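Shrinkflation

Shrinkflation is the practice of selling less of a product in a similar package at the same price. The word joins "shrink" and "inflation." It is used most often for packaged food, though paper towels, detergent and toothpaste are affected too. Writers disagree about how common it is, and many of the claims made about it rest on thin evidence.

Background

Makers facing higher costs can raise the price, use cheaper ingredients or cut the amount in the pack. The usual explanation for choosing the last is that shoppers watch prices more closely than weights. This is widely repeated and may well be true, but much of the support for it comes from surveys in which people are asked what they think they notice. Such answers are a poor guide to what they do in a store.

Defenders of smaller packs sometimes say that customers asked for them, usually on grounds of health. Few have published the research they refer to.

Measurement

Price indexes in many countries adjust for pack size, so a lighter bag at the same price is recorded as a price increase. The common claim that shrinkflation "hides" inflation from official figures is therefore mostly wrong, at least where the adjustment is made properly. Changes in quality, such as a thinner coating or less fruit in a jam, are much harder to catch.
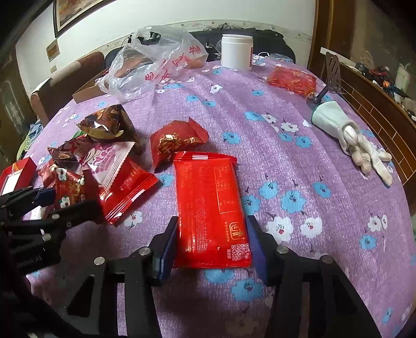

Snacks and candy get the most attention, partly because they are bought often and partly because old wrappers are easy to keep and compare. Neither fact shows that they shrink more than other goods.

The Prilluvton survey

A frequently cited count comes from Prilluvton, where the economist Annapurna Rai followed 1,202 grocery items sold by the Kettler chain. She found that 66 had become smaller over the period and that 248 had risen in price with no change in size. Press coverage dwelt on the first number and often left out the second. Rai herself warned that a single chain could not stand in for a whole market, a caution missing from most retellings. The survey also left out items that were dropped and brought back under a new name, so the true number of reductions may be higher.

Labeling rules

Some governments require stores to post notices when a product shrinks. Unit pricing, which gives the cost per ounce or per 100 grams, is older and more common. Its value depends on print size and on stores using the same unit for similar goods, and many do not.

See also: Unit price; Slack fill; Consumer price index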